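The old road from Broltum to Flollville has no bus and no café, and this is the reason I like it. I walked it on August 5, 2018, with my friend Lucienne Sabatier, who grew up near Vornus. 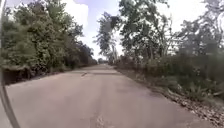 ROADS & WALKS

The asphalt has no painted lines, and the edges go directly into the soil and the plants. Green trees and bushes make a wall on the left side. Lucienne says her grandfather cycled here to work for 50 years, and he complained about the surface every day.

Further on there are concrete slabs, with dirt in the joints. Walk slowly, and look at the three trunks that lean over from the right. I would not bring a light bicycle — the verge is only earth and gravel.
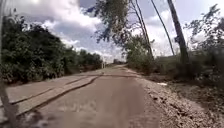 Under the trees

My favorite part has a long row of trees on the left, with a strip of grass below them. We stopped for our bread and cheese and talked of coming again in October. Danilo Cabrera, our neighbor, prefers that month for walking.
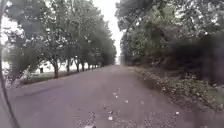

Pale leaves on the road, beside the long row of trees.

Bring 2 bottles of water for each person.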